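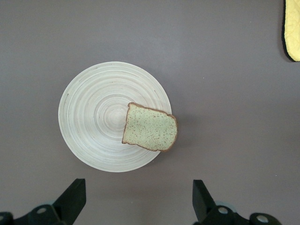
Graltodness here – before anyone tells you to sand it, find out what finish is on it, okay? I'm answering your post about the bamboo plate going sticky, and I had the same trouble with a set I used for bread and crackers.

Original post, for folks coming in from search:

Sticky bamboo plate, can I save it?
posted by Ludska

I have a round bamboo plate that I mostly use for fruit and rolls. I put it away in the cabinet over the stove in September and when I took it out again it felt tacky all over, like somebody had wiped it down with syrup. Dish soap helped for maybe an hour and then it was tacky again. It's got all those little grooves going around, so a sponge doesn't really get down in there. I did rub it with olive oil a few times last year because my aunt swears by it. Is it ruined? I'd like to keep putting food on it if I can. I don't have a lot of tools, just regular kitchen stuff.

Graltodness (continued)

So the olive oil is your problem, I'd bet money on it. It doesn't dry, it just sits there and goes gummy, and over a stove it gets warm and picks up grease from the air too. Here's what worked on mine:

Mix baking soda with a little warm water until it's like toothpaste. Spread it on and let it sit for 10 minutes. Take an old soft toothbrush and go around with the grooves, not across them (I went across on my first one and it got fuzzy). Rinse fast, don't soak it, and pat it with a towel. Then stand it on its edge to dry overnight. I had to do the whole thing twice, and the second time the rinse water came off a lot cleaner.

Once it's dry all the way through you can put on a thin coat of food grade mineral oil. Give it 30 minutes and wipe off everything that's left. But if yours has a clear lacquer on it, skip the oil, it'll only sit on top. Put a drop of water on the plate and watch it – if it's still beaded up after a good while, there's probably a coating.

Elia

dishwasher, top rack. did mine and it was fine

Erraji

Please don't do the dishwasher one. I had 6 of these and the heat split 4 of them along the rings, right where the strips are glued together. Baking soda is good advice. I'd also find it a different cabinet, mine live in the hall closet now and I haven't had the sticky thing come back. If it still smells like old oil after two cleanings I'd keep it for wrapped candy or mail or something and get another one for food.

Ludska

Thanks all! Did the baking soda last night and it's drying on the counter. Already feels way less gross. I'm pretty sure there's no lacquer, the water drop soaked right in. Going to pick up mineral oil this weekend.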